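Gripper check before data run, Monow bench
Checked by: Nest Kemeys. Second reader: Nia Ifans

1. Fingertips and grip
Tips must close evenly on cardboard. OK, but speed limit is to be lowered one step - the wrist view smears too much for our labelling.

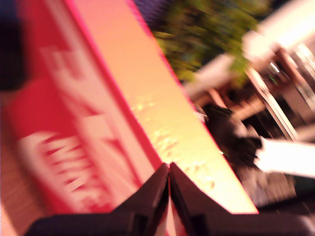

2. Desk and test object
Shoe box upright, lid leaning beside it, label readable. Cable on the desk near the box: please tape it before the next run.

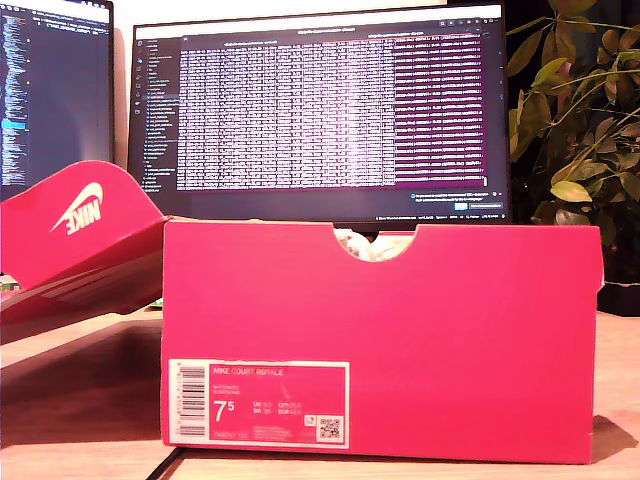 3. Emergency stop
Pressed 3 times, arm stopped each time. OK.

4. Log
Space is left for about 1,000 episodes. Nia, please sign items 1 and 2.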